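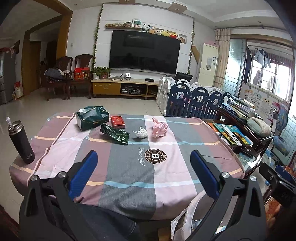 Février, c'est le mois où je finis par ranger le salon. Pas la chambre ni le débarras, le salon, parce que tout y passe : les repas rapides, les jeux de la petite, le courrier que personne n'ouvre.

J'ai commencé par la table. Les emballages froissés et les mouchoirs à la poubelle, le gobelet Audi à laver — la paille se nettoie mal, il faut un goupillon fin. La nappe à carreaux est partie en machine à 40, avec un peu de savon sur les taches. Elle est rose, gris et bleu clair, elle cache assez bien les miettes, et c'est un peu le problème.

Ensuite le meuble en bois foncé. Les livres et les magazines s'y empilaient depuis l'été. J'en ai sorti 54, magazines compris. J'en garde neuf. Les autres vont chez Danuta Kalinowski, qui en prend toujours pour sa salle d'attente, sauf les deux catalogues Bielecka que Jadwiga m'avait prêtés et que je dois lui rendre. Le bonnet gris posé en haut de la pile a retrouvé le panier de l'entrée.

Le parc bleu marine et blanc reste où il est. Il prend presque toute la place devant la télévision, mais il tient bien et la petite y joue tranquille. J'ai passé les panneaux à l'eau tiède et au vinaigre, avec une vieille brosse à dents dans les découpes des poignées.

Restait le lierre artificiel, de chaque côté du mur blanc. De loin on ne voit rien, de près c'est plein de poussière. J'ai essayé le plumeau, puis le sèche-cheveux à froid, de haut en bas, avant l'aspirateur. Le sèche-cheveux marche mieux.

En tout, presque 8 heures, étalées sur plusieurs soirs. La prochaine fois je m'attaque au placard de l'entrée.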